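Keep this guide with the keys until the cabinet has been fixed in its final place. It covers the two-door low cabinet in the Skonel office range, with light wood-grain top and doors.

## 3. Placing the cabinet

Two people are needed to move the carcass. Take the shelf out first and carry the cabinet by its base, never by the top or the door pulls.

1. Choose a place where both doors can open fully. Leave 850 mm clear in front.
2. Lay a blanket or flattened carton on the carpet and lower the cabinet onto it, back edge first.
3. Slide the cabinet into place and pull the blanket out from the front.
4. Put a spirit level on the top, first along its length and then from front to back.
5. Turn the feet with the flat spanner from bag B until the bubble sits between the lines. Work on one foot at a time.

**Note:** Thick carpet goes on settling under a loaded cabinet. Check the level again after 18 days and adjust the feet if the doors have begun to swing by themselves.

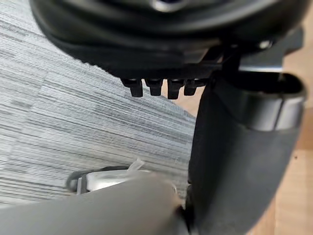
## 4. Fitting the pulls

Each door takes one bar pull, fixed upright next to the centre seam. The holes are drilled at the factory. Four screws are supplied in bag C.

1. Open the door and support it from behind with your free hand.
2. Push two screws through from the inside.
3. Hold the pull against the outer face and start both screws by hand.
4. Tighten with a cross-head screwdriver, a little on each screw in turn.
5. Wipe the door around the pull with a dry cloth. Finger marks show up on the pale finish and are easier to remove the same day.

> **Caution:** Do not use a power driver. The threads in the pull are short and will strip.

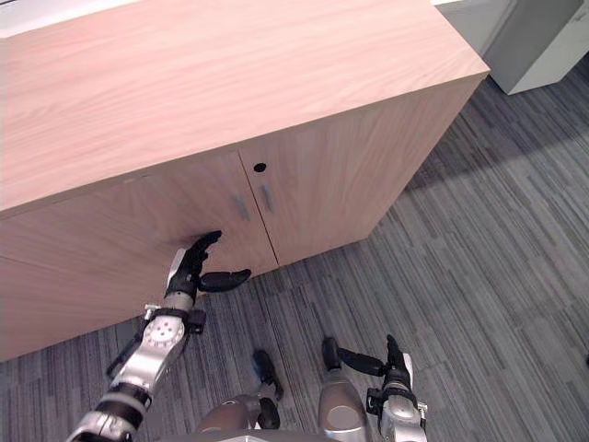 *Fig. 4: Doors closed, with a bar pull either side of the seam.*

## 5. Lining up the doors

Stand back and look at the seam with both doors closed. It should be the same width from top to bottom. If it is wider at one end, or if one door stands higher than the other, adjust the hinges as follows.

1. Open the left door and find the two screws on the upper hinge. The front screw moves the door sideways, the rear one moves it in and out.
2. Give the front screw a quarter turn and close the door to see the result.
3. Repeat on the lower hinge.
4. For height, loosen the mounting plates on both hinges, lift or lower the door, and tighten them again. Hold on to the door while the plates are loose.
5. Do the same on the right door.
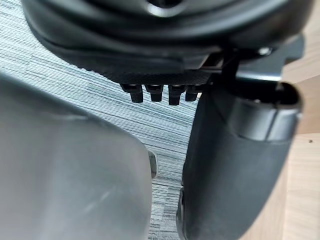
Small differences in the seam are normal before the cabinet is loaded. If a difference is still there once the shelf is full, go back to the feet before turning any more hinge screws — most crooked doors come from a cabinet that isn't level.

## 6. Opening, closing and locking

1. Turn the key to the upright position.
2. Open the right door first, then the left. The left door is held by a catch inside the cabinet.
3. To close, push the left door in until the catch clicks, then shut the right door over it.
4. Turn the key clockwise and take it out.

> **Caution:** Never force the key. If it is stiff, press the right door lightly with your palm and try again. Forcing it can bend the lock tongue.

The key number is stamped on the tag. Write it down and keep it away from the cabinet. Spare keys are ordered from Grusero, quoting the number.

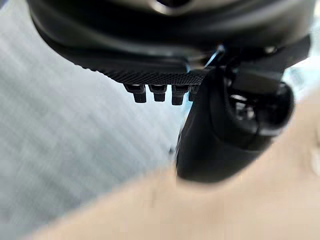
Skonel low cabinet · Set-up guide · Page 6

## 7. Care and loading

- Dust the top with a soft dry cloth, following the grain.
- For marks, use a damp cloth and a drop of washing-up liquid, then dry at once.
- Do not use scouring cream, bleach or furniture wax.
- Maximum load on the top: 41 kg, spread evenly.
- Put heavy binders on the cabinet floor and lighter things on the shelf.

Oil the lock once a year with graphite powder only. Liquid oil collects dust.

Text: Aino Peltonen
Checked: Dinesh Bhat, 2020-11-10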